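How to Compare Two Grippers on the Same Arm

By Skye Leckie
Updated September 2025

If you have one arm and more than one gripper to choose from, the fair way to pick is to run both through the same small set of tasks. You need the arm, both grippers, a flat table and an afternoon. The steps were written for the Pronel and Traleck two-finger units on our bench at Stotby, but they should work for most electric grippers that bolt to a standard wrist flange.

What you need

The arm, with its normal power supply and stop button
Both grippers, each with its own cable and screws
A light-colored table with nothing on it that you don't plan to pick up
Test objects: a plastic cap, a glass lid, a sponge, a short wooden dowel
A kitchen scale
A notebook or spreadsheet

Step 1. Weigh everything

Weigh each gripper together with its mounting plate and screws, then enter that number in the controller as the tool weight. Don't copy it from the data sheet. Our first gripper came out about 15 grams heavier than listed once the plate was on, and the arm sagged a little in hand-guiding mode until we fixed the setting.

Weigh the test objects too. Keep them all under 500 grams for the first round.

Step 2. Mount the first gripper

Power the arm down. Line up the plate with the pin hole on the flange and start all the screws by hand before tightening any of them. Plug in the cable last.

Leave enough slack in the cable for the wrist to turn both ways. Power up, turn the last joint slowly through its range and watch the cable the whole time. If it pulls tight at either end, stop and reroute it. If it hangs lower than the fingertips, use a tie higher up.

Step 3. Set the tool point

Measure from the face of the flange to the middle of the closed fingertips and enter it as the tool offset. You have to do this again for the second gripper, even if the two look the same length. Ours were 2 millimeters apart, enough to press a fingertip into the table on a low pick.

Step 4. Run the lid test

The lid test tells you the most, so do it first. Lay the glass lid flat on the table. Pick up the plastic cap at low force, carry it over the lid and bring it down slowly. Stop just above the glass and hold there before you go lower. 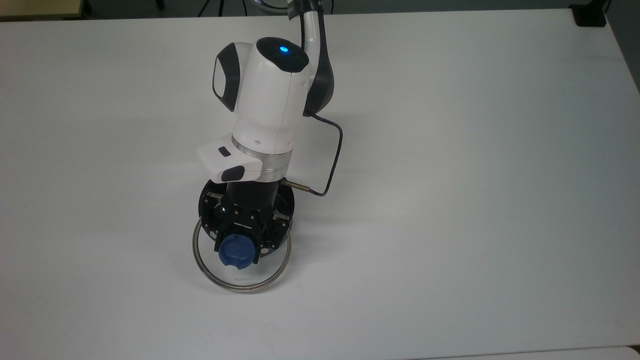
Blue plastic part held just above the glass lid. The cable loops out to the side and plugs in at the mounting plate.

While the arm is holding, check these points and write them down:

Does the object tilt in the fingers?
Can you still see the contact point from your side of the table?
Is any part of the gripper or plate closer to the glass than the object is?

The last one matters with wide mounting plates. A plate can be well clear of the table when the wrist is straight and then come very close when you tip it.

Lower the cap, open the fingers and back straight up. Repeat from the same start point. Use the same speed and force every time, and don't adjust anything halfway through a set — if you have to change a setting, start the set over.

Step 5. Run the other objects

Do the sponge next, then the dowel. For the sponge, note the lowest force that still lifts it. For the dowel, try one grip across the middle and one near the end.

Step 6. Swap and repeat

Power down, change grippers and go back to Step 2. Reload the tool weight and offset before moving the arm. We use the Saragih controller, which saves tool profiles by name, so we made one for each gripper back in April and switch between them.

Reading the results

Put both sets side by side and look at the drops first, then at the tilted grips. Cycle time can wait. If one gripper only wins on speed, try the slower one at a higher finger speed before you decide.

Save the log with the arm's cycle counter reading. Ours stood at 1,749 when we finished the second gripper, and it gives us a starting point for the next wear check on the finger pads.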